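The Mumuler marathon started at six in the morning, and by nine I'd forgotten which of my hands was the left one. Twenty-four hours of one game, the whole studio, every dollar going to the children's ward in Ukley. I loved it already!

My job was the cave level. I'd built half of it, so of course I died in it 40 times before lunch, live, with the chat howling.
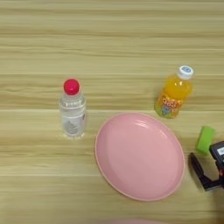

Dlamini typed that the bat room was unfair and always had been, and would the designer please apologize. I apologized. I died again. The donations jumped to 1,276 dollars, and I would have fed myself to those bats all day.

## Night shift

After dark the office got wonderful. Someone put the soundtrack on the big speakers, and our animators raced each other backwards through the swamp - backwards! - while the total crept up past midnight. 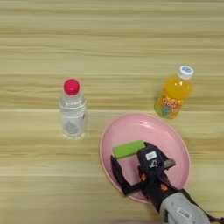

## The last hour

We wanted 3,000. At five we were stuck, so I promised the chat I'd beat Gollton, the final boss, without one hit.
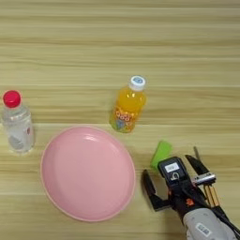 Gollton has three forms, and I'd only ever seen the third one in testing. My hands shook through the first two. I wanted a drink badly, orange juice or plain water, I didn't care which, but you can't pause a boss fight on a promise. Then the third form came up out of the lava, huge and beautiful, and I remembered how proud we were the week we made him.
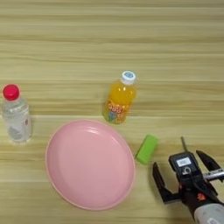 I dodged and I dodged, and the whole room was yelling, and when he fell I didn't look at the score. I looked at the total. It said 3,552 dollars, and it was still moving.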